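Notes on case endings, and why I've stopped teaching them first

Writing this between two classes so excuse the state of it.

My view, short version: we teach Finnish cases far too early, in far too big a lump, and then act surprised when adults drop out before Christmas. I did it myself for years. Chart on the wall, fifteen rows, nominative at the top, off we go.

Pirjo Rissanen taught me that way too, in a cold room at Keltau, evenings. Wonderful woman. Knew everything. Her chart was laminated and she'd tap it with a pen. By week six I could recite the inessive, the elative and the illative in order like a bus timetable, and I couldn't ask where the bus was. Talossa, talosta, taloon. In the house, out of the house, into the house. Lovely. Then I went to a shop and stood there.

The trouble with a chart is that it makes all the rows look the same size. They aren't. The abessive (without something) gets the same line height as the partitive, which you need for practically every sentence about coffee. A beginner looks at that and thinks, right, fifteen things, equal weight, learn them all. So they spend a week on the comitative. The comitative! I have used it out loud maybe twice, and one of those was showing off.

What I do now. Whole phrases, no names for anything. Asun Helsingissä. Olen työssä. Käyn kaupassa. Say them until they're boring. The -ssa and -ssä endings turn up again and again and somebody in the third lesson always puts a hand up and says hang on, is that "in"? Yes. That is "in". Now you can have the name if you want it. Most don't want it.

Fidel Cáceres, who runs the Spanish side at Bralwood and thinks I've gone soft, says this is just putting off the pain. He gives his lot the verb tables in lesson one and he says they thank him later. Perhaps they do. But a Spanish table is a different animal, you see most of those endings every day and a stem mostly stays put, apart from the usual crowd of awkward ones. In Finnish the word itself moves about under you. Katu, street, becomes kadulla when you're on it. Käsi, hand, becomes kädessä. You look the thing up in the dictionary and it isn't there, because you're looking up the wrong bit. Give somebody endings and stem changes on the same evening and you've given them two puzzles glued together.

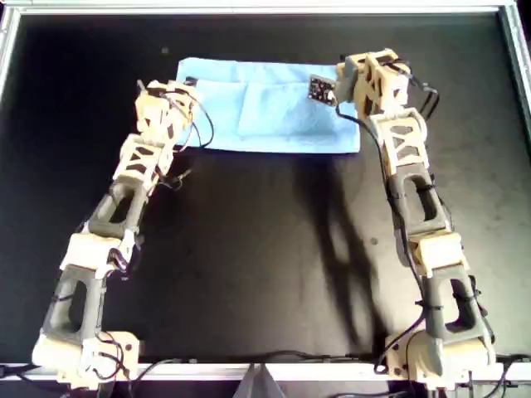
*Two robotic arms and a blue cloth on a black tabletop.*

So, stems. I leave those later still, and people tell me off for it. "They'll say it wrong." They will! They'll say katulla for a good month and every Finn they meet will understand perfectly well. I would take a class that says katulla cheerfully over one that says nothing while it works out consonant gradation in its head. The silence is what does the damage. Ten seconds of it and the other person switches to English, and that's your practice gone for the day.

Now the fair point against me. Reading. If you learn by phrases you can talk a bit but a newspaper is a brick wall, and one of my July group said as much, quite crossly, and she was right. She'd got a page of local news and couldn't find the edges of the words. For readers I do bring the chart out sooner. Cut down to six rows, though. The other rows can wait until they turn up in something she's reading.

And the word lists. Our old course pack had 1503 words in it, all in the dictionary form, no sentences. I've cut mine to 400, every one inside a phrase, with the ending already on. People complained it looked thin. It is thin. A learner who can really use 400 words in the shape they come in is further along than one who has ticked off 1503 and can't bend any of them. I'd say the same for Hungarian or Estonian, tho I've only dabbled.

I don't think the grammar is hard, by the way. I think it's regular and rather beautiful once it's yours, and I get fed up with people selling Finnish as some sort of mountain. It's the order we hand it over in. Somebody decided long ago that a language goes on the shelf from A downwards and we've kept on stacking it that way, textbook after textbok.

Partitive is a whole other argument. I teach it in lesson two, with coffee, and I'll write that one up when I've finished marking.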